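Notes for week 3: reading an outbreak bulletin

Bring the Ovton bulletin from the reading pack. We will spend most of the hour on its first page and won't get much further.

**1. What is a case?**

The Ovton bulletin reports 240 cases of norovirus for the month of March. Before you do anything with that number, find the definition. It is on page 14, in small type, and it says "laboratory confirmed". Most people with norovirus stay at home, feel dreadful for two days and never send a sample to anyone. So 240 is a count of samples. It may rise because more people are ill, or because a care home was told to test everybody. The bulletin doesn't say which, and its headline ("sharp increase") is written as if the question had never come up. 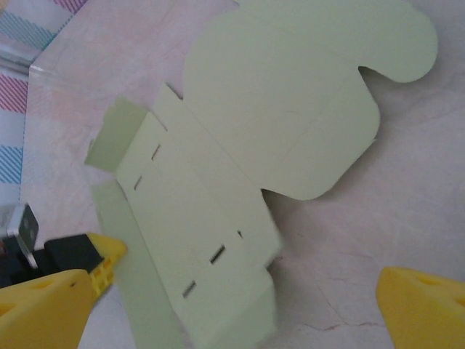 *Card blank, unfolded.*

**2. Rates, and what sits underneath**

Wesex is said to have a rate of 19 per 100,000 and Alar a lower one. I have three complaints:

- The population figures used for Wesex leave out students, who are there for most of the year and share kitchens.
- Alar sends its samples to a laboratory in another district, and some are logged under that district's postcode.
- No interval is given for either rate. With counts this small, one bad wedding buffet could swap the order.

You are allowed to say "we can't tell from this". It is a perfectly good answer in the written work and I would like to see it more often.

**3. Delay**

Deaths and admissions are usually listed by the day they were reported. Offices catch up after a holiday, and the graph jumps. Look for the words "by date of onset" under the chart. If they are missing, be slow to believe any peak — and slower still to believe any fall, as the last few days on the right are nearly always incomplete.
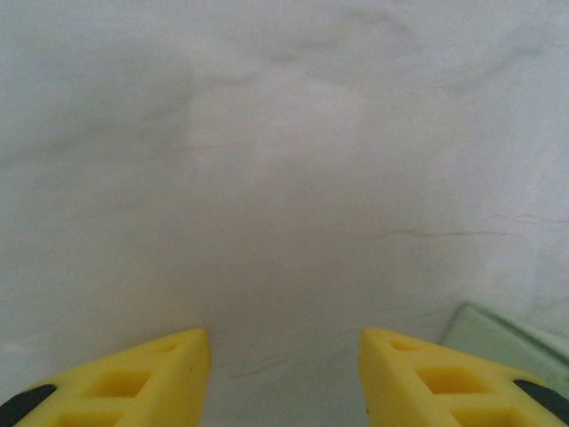
Department of Public Health and Statistics — Year 1 course notes

**4. The Kuusisto model**

The reading pack includes a short paper using the Kuusisto model to forecast winter admissions. It fits last year's curve very well. I'd hope so, given that it was tuned on last year's curve. The authors test it on one later season and call the result "encouraging". Read the table yourselves and decide whether you would plan ward staffing on it. I wouldn't.

**For next time**

Choose one sentence from the bulletin containing a number. Write down who was counted, who was missed, and over what period. Half a page is plenty. Then rewrite the sentence so that it claims only what the data can carry.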